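Workshop notebook
June 14, 2023

Walnut hull dye, second go, and I am so pleased with this one that I'm writing it up before I've even washed the pots.

Quick recap for anyone leafing back. The first bath, in October, gave a thin biscuit colour that I blamed on the hulls. I now think the hulls were fine and I was being stingy. This time I used 300 g of dried hulls from the Husix sack (the crumbly ones, very dusty, open it outside) and soaked them for two nights in 2,000 ml of rainwater. By the second morning it looked like strong coffee and smelled like a pond. Lovely!

Strained through the old muslin, then again through a clean piece, as there was still grit at the bottom. Lost a fair bit to the cloth and ended up with 1,750 ml of clear liquor. Topped up the pot until the skeins could move freely. Must remember to write down how much I top up, I never do.

Yarn was the Van Acker two-ply, the undyed cream, plus a short length of the Arkar linen thread out of curiosity. Wool went in wetted out, no mordant. Brought it up very slowly to just under a simmer, held it there for an hour, then heat off and lid on until the next day. I did lift the lid more than I should have. The wool takes the colour so quickly at the start that it's hard to leave alone.
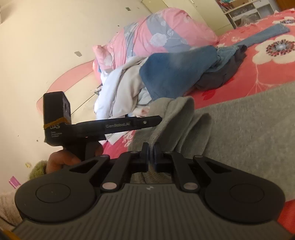 Results: the wool is a deep, warm brown with a hint of red in it when you take it to the window. Really even, too, apart from a paler band where I'd tied the skein too tightly. Figure-of-eight ties next time, and loose ones. The linen barely took, more of a weak tea, but it's a pretty weak tea and I'd happily use it for stitching labels.

Put a second skein through the same bath afterwards and got a soft fawn, much nicer than October's. So there's plenty left in the liquor after the first round. I've kept it in the lidded bucket under the sink, MARKED, please don't tip it out.

Iron test: a tiny pinch in a jam jar of the used bath, snippet of dyed wool in for ten minutes. Went nearly black! Gorgeous, but the fibre feels a touch harsh, so I'd want to use even less and rinse sooner.

Still to do:
Light test, half the card covered, south window.
Wash test with the Brarnico soap against plain water.
Try the third skein cold, left in for a week.
Order more muslin.

Gloves, by the way. The left one had a hole and my thumb is now the best sample of the lot.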